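Guides > Laundry and Linen > Narlow Folding Table > Set-up Guide > Section 4: Folding

Section 4. Folding on the table

This section covers folding long-sleeved tops and flat items such as towels and cloths. It assumes that the table has been assembled and levelled as set out in Section 3. If the top rocks when you lean on a corner, go back to Section 3 before you carry on.

4.1 Before you start

1. Wipe the top with a damp cloth and dry it. Lint left from a dark wash shows up on pale knitwear.

2. Check that everything to be folded is fully dry. Feel the cuffs, the neckband and the thick part of the hem, as these dry last.

3. Sort the pile into tops, towels and small items. Do one kind at a time. Changing the fold with every piece is slow and gives an uneven stack.

4. Do up zips and empty pockets.

Caution: The top is not an ironing surface. Do not put a hot iron on it, even with a towel underneath.

Caution: Do not stack more than 20 kg on the table at any one time.

4.2 Long-sleeved tops and sweatshirts

Use this fold for knitted and fleecy tops. Woven shirts with buttons are covered in 4.4.

1. Lay the top face down with the neck away from you and the hem towards you.

2. Smooth it from the middle outwards with flat hands. Do not pull at the edges. Soft knits stretch and will not go back until the next wash.

3. Fold one side in to the middle, with its sleeve. Turn the sleeve down so that it lies straight along the body.

4. Do the same with the other side.

5. Fold the neck end down over the body and press along the crease with the side of your hand. 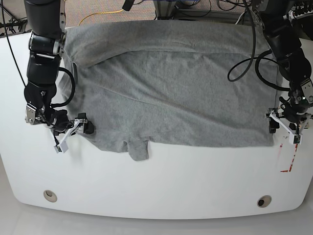
6. If part of a sleeve shows past the hem, tuck it back under before making the next fold. A sleeve left out at this stage makes a lump in the finished piece and the stack will lean.

7. Straighten the hem. If one corner has bunched up, lift it, shake it lightly and lay it down again. Pushing the wrinkles along the table only moves them somewhere else.

8. Fold once more, bottom to top. The finished piece should be 34 cm across or less to fit the standard Narlow shelf.

Note: Thick fleece will not hold a sharp crease. Leave the last fold a little loose and put the piece at the bottom of the stack, where the weight of the others will flatten it.

Note: For children's sizes, leave out step 5 and fold once from hem to neck.

4.3 Towels and cloths

1. Hold the item by two corners along a short side and give it one firm shake away from you.

2. Lay it flat with a long side facing you. Pull any turned-under corners out.

3. Bring the far long side down to the near one. Match the corners first, then the edge between them.

4. Run your hand along the fold from left to right.

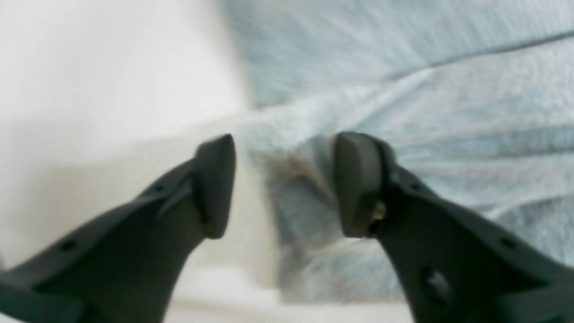
5. Bring the short sides together, then fold again. Large bath towels need one extra fold here.

6. Place on the stack with the rounded fold facing out. This keeps loose edges at the back and makes it easier to take one without pulling out the next.

Hand towels and face cloths can be folded in threes if your shelf is shallow. The Sidmont shelf insert is 18 cm deep and needs this fold.

Do not fold towels tightly if they are going into a closed cupboard. Allow a finger's width between the stack and the cupboard wall.

4.4 Woven shirts

Fasten the top button, the third button and the last. Then follow 4.2 from step 1, leaving out step 6 for short sleeves. Collars should be left standing until the shirt is turned over.

4.5 Clearing up

1. Move the finished stacks before you fold the table. The catch must not be released with anything on the top.

2. Brush lint off the surface. Check the gap along the hinge, where it tends to collect.

3. Fold and store upright. See Section 5.

Reader comments (3)

ververidis_k
The threes fold for hand towels works on the Sidmont insert but only just. Mine are the thick kind and I have to press them down.

Zevum
Can 4.2 be done with a hooded top? I end up with the hood on the outside every time.

pegbag34
@Zevum I lay the hood flat down the back before step 3 and then carry on as normal. Comes out a bit fat at one end but it stacks.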